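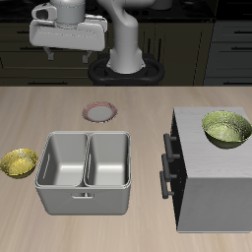
Im März, wenn das Licht wieder flach in die Küche fällt, sehe ich auf meiner hölzernen Arbeitsplatte jeden Rand vom Winter, und dann hole ich (mit Freude, wirklich!) das Öl aus dem Keller.

**So mache ich es:**

- Mit lauwarmem Wasser und einem Tropfen Spülmittel abwischen, über Nacht trocknen lassen.
- Mit feinem Papier immer längs zur Maserung schleifen, ganz ohne Druck.
- Leinöl dünn auftragen, nach 34 Minuten den Überschuss abnehmen – meine Freundin Glenys schwört auf alte Geschirrtücher.
- Nach acht Stunden noch einmal ölen.

Die Öllappen bitte draußen flach ausgebreitet trocknen, nie geknüllt, sie können sich selbst entzünden!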